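Pernano Kitchen Handling Set - data card

Version 7
Last revised 3/14/25
Maintained by the Pernano handling group, Briltusport

Summary

Pernano is a set of 3486 short recordings of small kitchen handling tasks: picking up, sorting, and putting away utensils, lids, cups, and packets. All of it was recorded with hand-held grippers in furnished kitchens, by kitchen employees of the El Idrissi canteen company during paid hours. The set was built to train a utensil sorting cell for the canteen's return line. This card covers what is in the set, how it was recorded, what it should and should not be used for, and what the sorting cell changed for the people who work on that line.

The last part is longer than is usual for a data card. The works agreement at El Idrissi requires that any data recorded by employees be published together with a statement of its effect on their jobs, and we kept that statement in the same file so the two do not drift apart.

Contents

Each recording has one video stream from the gripper, a track of the gripper's position and orientation, the opening width of the fingers, and a one-line task label. Labels were written by the person who did the task and checked by a second person. Spelling was corrected. Word choice was left alone, so the same object can appear as "ladle," "scoop," or "big spoon."

Task groups:

utensil_pick - take one utensil from a surface or a holder
utensil_place - put one utensil into a holder, tray, or drainer
lid_handling - lift, turn, or seat a lid
cup_stack - stack or unstack cups and bowls
packet_move - move a soft or half-full packet
mixed - two or more of the above in one recording

The utensil groups are the largest. Packet recordings are the fewest and also have the highest share of failed grasps. Failed grasps were kept and carry the tag "fail" in the label file. A recording with a drop followed by a successful second try is tagged "retry."

Recording conditions

Recording began in November at the Surmont site and later moved to domestic kitchens. The canteen's own kitchens proved too uniform: steel surfaces, a single overhead light type, identical cutlery. A model trained on those recordings alone did poorly whenever the background changed. The domestic kitchens have patterned cloths, crowded counters, and utensils of mixed color and shape, and they were not tidied before recording. There are 13 of them in this version.

Participants worked in sessions with a fixed break after every second task block. They chose their own hand, standing or sitting position, and pace. No target rate was set. An early version of the protocol did set one, and the recordings from that period were withdrawn after participants reported wrist strain and the grasps showed visible rushing. They are not in this version and will not be restored.

Thin objects

Chopsticks, skewers, and straight-handled spoons get their own section because they account for most of the sorting errors in the return line. A thin round stick lying flat gives the fingers very little to close on, and a small error in height means the finger tips touch the table before they touch the stick. Participants solved this in different ways. Some tilted the gripper and took the stick near one end. Others rolled it slightly first with one finger. Both are present in the data and are not labeled separately.
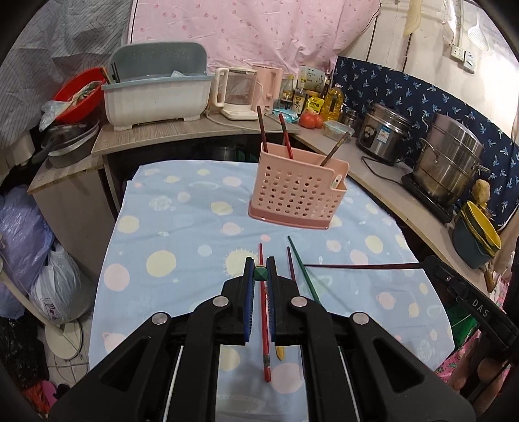
Sticks that are held upright are easier to place than sticks held at an angle, and the placing recordings reflect that: participants often corrected the angle in the air before lowering toward the holder. Users who trim recordings by gripper speed should be careful here. The correction is slow and looks like idle time to a simple threshold. In version 6 our own trimming script removed it, and the trained cell then lowered sticks at whatever angle it had picked them up.

Color should not be used as a shortcut for object type. Chopsticks in the set come in several colors, and loose ones are often unmatched.

Effect on the work

Before the sorting cell, the return line at Surmont had 7 positions per shift. Utensils came out of the washer mixed in baskets and were sorted by hand into trays. The work was repetitive, warm, and loud, and it was usually assigned to the newest employees.

The cell now handles first-pass sorting. Two of the sorting positions were removed from the shift plan. The people who held them were offered positions in tray assembly or cell operation at the same pay grade, as set out in the works agreement. Nobody was dismissed. The line did lose two entry-level openings, and new hires now start in tray assembly, where the training period is longer.

Changes reported by the remaining line employees:

- Less reaching into baskets, and fewer cuts from knives mixed in with other cutlery.
- More standing and watching. Several people found this more tiring than sorting.
- Interruptions come at odd times. A jam has to be cleared when it happens, so the work no longer has a steady rhythm.
- Conversation on the line dropped. The positions are farther apart than they were, and the cell's guard blocks the view between them.

The first two items were expected. The last two were not in the planning document, and the layout was changed once to move the clearing station nearer to tray assembly. That helped with the distance. The guard is still in the way.

Cell operators can stop the cell without giving a reason, and stops are not logged by person. An earlier dashboard did show stops per operator and was taken down at the employees' request. Operators also decide which item types the cell is allowed to attempt on a given day. When a delivery of unfamiliar utensils comes in, the usual choice is to route them to hand sorting until enough new recordings have been made.

Pay and consent

Recording was paid at the employee's regular rate plus a supplement. Participation could be ended at any time, and a participant's recordings can be removed on request up to the release of the next version. Faces and voices are not part of the set: audio was never recorded, and video in which a face appears was cut or dropped in review.

Intended use

Training and testing of grasping and placing on small kitchen items. Comparison of grasp strategies for thin objects. Study of failed and repeated grasps.

Out of scope

Rating or ranking the people who made the recordings. Setting work rates for hand sorting. Estimating how fast a person can do these tasks - the pace was free and the gripper is slower than a bare hand, so any such estimate would be wrong in both directions. Handling of hot items or sharp knives, neither of which was recorded.

Known issues

Finger width readings drift in long sessions. A correction file is included and should be applied before training.
Left-handed recordings are underrepresented.
Some holders are moved by contact during placing. The label does not say so.
Position tracking is unreliable when the gripper is close to a large shiny pot. Affected recordings have the tag "track_low."

Changes from version 6

Restored slow segments in utensil_place.
Added recordings from domestic kitchens.
Corrected task labels in the mixed group.
Removed duplicate entries in cup_stack.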